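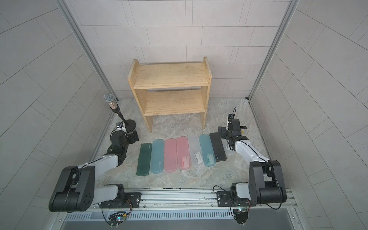 Two-arm workcell with pencil cases and an empty two-tier shelf.

Teaching by demonstration (robotics)

Reading time: 2 minutes

Teaching by demonstration is a way of giving a robot a new task without writing each movement as a program. A person performs the task through the robot, and the joint positions and the camera pictures are stored together. One such recording is called an episode. From many episodes a control model is trained, which later tries to repeat the task alone.

Two methods

In hand guiding, the motors are made soft and the person moves the arm directly. The method is cheap, but the person's hands often come into the camera view. In remote control, the person moves a second pair of arms, called leaders, and the working arms follow. It needs more equipment, and the person must get used to the missing sense of touch.

Typical tasks

Placing small goods on a shelf is a common exercise for two arms. Pencil cases suit it well, as they are light and can be had in many colours. Clear plastic is harder for the cameras than dark plastic. The start positions should be changed a little between episodes, otherwise the model learns only one layout.

The Clekorside collection, recorded with the Trokarton software, contains 1186 episodes of shelf tasks. The longest episode has 23 seconds. Beginners were given 20 practice attempts before their recordings were kept.

Limits

The model copies also the mistakes of the person, such as long pauses and unneeded turns of the wrist.

Related articles
Doucette gripper
Jandus leader arm
Hand guiding
Episode (robotics)

This site uses cookies. By reading further you accept our cookie policy.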